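Truteo Owner Portal – Set-Up Guide
Section 6: Listing a Unit for Sale or Long Let

Last revised 21/09/2021

Use this section once your account has been approved and you have received the welcome email. If you still see "Pending" next to your name, go back to Section 4 and finish the identity check.

Before you start

Have the following ready. The portal signs you out after a period of inactivity, and a half-finished listing is kept only if you have pressed Save Draft.

Your title reference, exactly as it appears on the deed
The floor plan as a PDF
The latest service charge statement
Details of any current tenant, including the end date of the lease
The name of your agent, if you use one

Owners in the Brandirbridge development also need the building code from the front page of their management agreement. Older units on the harbor side, in the block dated 1853, have a separate code for the storage room. Enter both.

6.1 Creating the listing

1. Sign in and choose My Property from the menu on the left.

2. Press Add Unit. If you own more than one unit, the portal asks whether you want to copy details from an existing one. Choose No for your first listing.

3. Type the title reference and press Check. A green bar means the reference was found. A gray bar means the registry has not answered yet. Wait and press Check again.

4. Confirm the address. Do not correct the spelling here, even if it is wrong. The address has to match the registry, and a changed line will send the listing to manual review. Report spelling errors under Help > Registry Mismatch.

5. Choose Sale, Long Let, or Both.

Note: "Long Let" means a lease of 6 months or more. Shorter stays are handled under a different license and cannot be listed in this portal.

6. Enter the number of bedrooms and bathrooms. A room without a window is entered as Other, whatever the original sales brochure called it.

7. Enter the floor area. Use the internal figure. Balconies and terraces go in the separate box underneath, and the portal does not add the two together.

8. Press Save Draft.

6.2 Setting the price

1. Open the Price tab.

2. Select the currency. Once the listing is live this cannot be changed without taking it down.

3. Enter the asking price, the monthly rent, or both.

4. State whether furniture is included. If you tick Partly, a text box opens. List the items that stay and leave out the ones that do not.

5. Enter the yearly service charge from your latest statement. Buyers see this figure next to the price.

6. If there are unpaid charges on the unit, tick Balance Due. The amount is not shown to the public, but the buyer's lawyer can request it.

Caution: Do not add the transfer tax to the asking price. The portal works out the tax for the buyer on a separate line, and including it yourself means it is shown twice.

If Price Guide is switched on, a range appears under your figure. The guide is based on completed sales in the same building and is for information only. In buildings with few sales the range can be very wide – leave it switched off if you don't find it useful.

6.3 Adding an agent

You can manage inquiries yourself or pass them to an agent.

1. Open the People tab and press Add Agent.

2. Search by firm name. The firms currently set up for Brandirbridge are Dinu and Oltomano. Your contact at Dinu is Ovidiu Dinu. At Oltomano, sales go to Jean Halliday and lettings to Tudor Cârstea.

3. Choose Sole or Shared. With Shared, you may add up to 2 firms, and both receive every inquiry at the same time.

4. Set the end date of the agreement. The portal will not accept an open-ended agreement.

5. Press Send. The agent has to accept before the listing can go live.

Note: Adding an agent here does not replace the signed agreement between you and the firm. Upload a copy under Documents.

To remove an agent, open the same tab, press the three dots next to the firm's name, and choose End Agreement. Inquiries already passed on remain with the agent until they are closed.

6.4 Publishing

1. Open the Review tab. Anything missing is marked in red.

2. Read the preview from top to bottom, including the small print on fees. Corrections after publishing are allowed, but each one is logged and the log is visible to registered buyers.
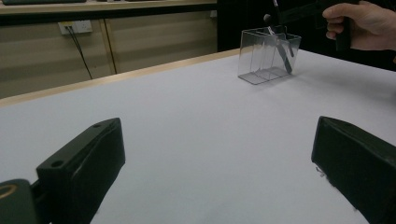

3. Tick the box to confirm that you are the owner or hold power of attorney. If you hold power of attorney, the scanned document has to be in date on the day you publish.

4. Press Publish. You will receive a confirmation by email with your listing number. Keep this number. The support desk will ask for it.

Caution: If the unit has more than one owner, each of them must approve the listing from their own account. The listing stays hidden until the last approval is in.

6.5 If something goes wrong

Listing stuck on "In Review": usually the address or floor area does not match the registry. Open Messages and look for a note from the review team.

Agent cannot see the listing: check that the invitation went to the firm's registered email and not to a personal one.

Floor plan rejected: the file is probably a photo saved as a PDF. Ask the management office for the original.

Wrong currency: take the listing down, choose Duplicate, and set the currency on the copy.

For problems with title references, write to Silviu Pop at the registry desk. For billing and portal fees, write to Sorin Coman. Put your listing number in the subject line.

Continue to Section 7: Viewings and Offers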